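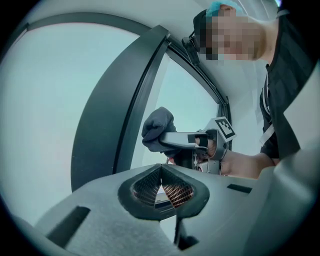 *Zustitz, juin*

# Chapitre 4. La tenue de travail et le poste

Dans les chapitres précédents, nous avons étudié le local : les surfaces, l'éclairage, le rangement des outils à main. Il faut maintenant parler de la personne qui travaille dans ce local, et de ce qu'elle porte sur elle.

La charlotte jetable est l'élément le plus simple de la tenue. Elle se met avant d'entrer dans la zone, sur les cheveux attachés, et elle doit couvrir le front à la racine des cheveux, la nuque et, si le règlement du site le demande, les oreilles. Sur la photographie, la charlotte est bleu clair. La couleur n'a pas de valeur universelle : chez Tavares, le bleu est pour le personnel et le blanc pour les visiteurs, tandis qu'à l'atelier Wollcombe on fait le contraire. L'élève qui change d'entreprise doit donc lire l'affiche à l'entrée.

Le cordon de badge mérite plus d'attention. Quand on est debout, il reste contre la poitrine et on l'oublie. Quand on se penche en avant, il s'écarte du corps et peut toucher la surface de travail ou se prendre dans un outil. Trois solutions sont acceptées dans ce manuel :

- glisser le cordon sous le vêtement ;
- fixer le badge à la ceinture avec une pince ;
- utiliser un cordon à fermeture de sécurité, qui s'ouvre si l'on tire.

Les manches courtes, comme celles du haut noir de la photographie, sont permises à beaucoup de postes d'assemblage et de tri. Elles laissent l'avant-bras libre, mais elles ne le protègent pas. Pour les produits nus, on ajoute des manchettes (voir le tableau de la page 197).

## 4.1 La consommation de charlottes

Le calcul suivant sera repris dans les exercices. L'atelier Doka achète ses charlottes en cartons de 500 pièces et il ouvre un carton par semaine. Pour 52 semaines, il doit donc prévoir 26 000 charlottes. La charlotte est changée à chaque retour dans la zone, également après une pause très courte.

**Vocabulaire du chapitre**

*Charlotte* : coiffe légère, à usage unique, tenue par un élastique.
*Manchette* : protection de l'avant-bras, du poignet jusqu'au coude.
*Zone* : partie du local où la tenue complète est obligatoire.

Nous commençons par l'ordre d'habillage, que l'élève doit connaître par cœur avant la première séance pratique.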